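Print this page
E-mail this page

Unit 2 handout: How a small town pays for its water

OK, so last week I threw a lot of vocabulary at you, and a few of you looked a bit glazed by the end. Let's slow down and use one town all the way through. I'm going with Hosholm because I lived there for years and I still have the bills in a shoebox.

Hosholm has 3,222 water customers. Every one of them pays a fixed charge of 23 dollars a month before a single drop comes out of the tap. People hate that charge! But think about what the town is paying for. Pipes cost the same whether you take one bath or ten, and so do the pumps, the tower and the night shift. We call these fixed costs, and in a water system they eat up nearly all of the budget. 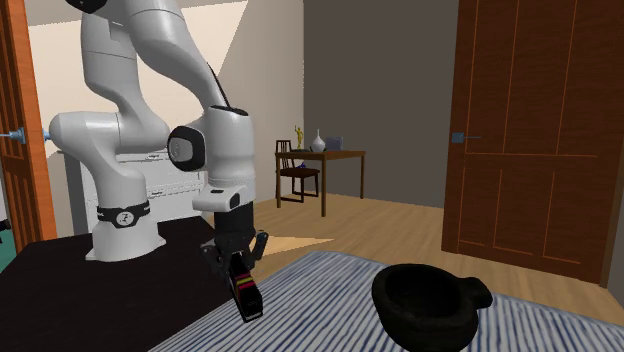
The other part of the bill is the volume charge, which goes up with every gallon you use. Now suppose there's a wet summer and everyone stops watering the lawn. The town sells less water, the volume money drops, and the loan on the tower still has to be paid. Bronitz, just up the valley, had a tiny fixed charge and got into exactly this mess - they ended up raising rates right after asking everybody to save water. You can imagine the letters.

So which way is fairer? I go back and forth on this myself. A big fixed charge is steady, but it's rough on someone living alone who barely uses any water. A big volume charge feels fair, but it makes the budget jumpy (and large families pay a lot).

For next time, read the Uvora rate sheet in your packet and work out the bill for a home using 100 gallons a day. Then do it again with the fixed charge cut in half. Bring both numbers, and show your steps - I can't give credit for a bare answer.

Print this page
E-mail this page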